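Gradthorpe used bike listings: read me first

Hello! I keep this folder of used motorbike adverts going in my spare evenings, and it has grown enough that it needs a proper note. It holds 232 listings from dealers and private sellers, all typed up by me or by Ruth Huamán, who also did the Valderrama showroom lot in October (thank you, Ruth!).

Each listing is one row in bikes.csv. You get make, model, year, mileage, asking price, town, and a notes column where I've put anything the seller said about servicing, tyres or keys.

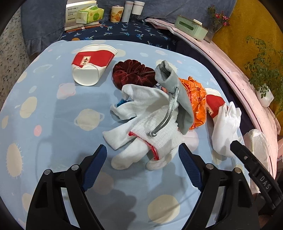

Are the prices what the bikes sold for?

They're asking prices, copied on the day the advert was read. I don't have sale prices, and I'd be wary of guessing them from these.

Things to watch out for:

Mileage is blank in 13 rows. Please don't read a blank as nought, I did that once and got a very exciting average.

Skernia adverts give the price with delivery included, everyone else leaves it off. I've marked them with a D in the notes.

Vuvska changed their page layout partway through, so 8 of their rows have the colour sitting in the model column. I'll fix them when I get a minute. 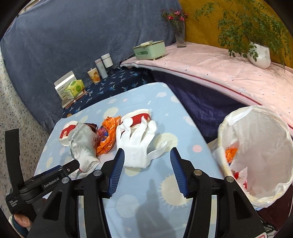
Extras thrown in with a bike go in their own column, and this is where I'd love some help with the wording. Sellers will put "gloves included" and leave it there, which could mean armoured leather gauntlets or a plain white cotton glove like the one lying on the sun-and-cloud tablecloth, and those aren't worth the same to anybody buying a bike! So I've used three labels: riding kit, workshop bits, and unclear. Most glove entries are unclear, I'm afraid.

If you spot a mistake, send me the row number and what it ought to say. New listings are welcome too, as long as they're in the same column order (the blank template is in the same folder).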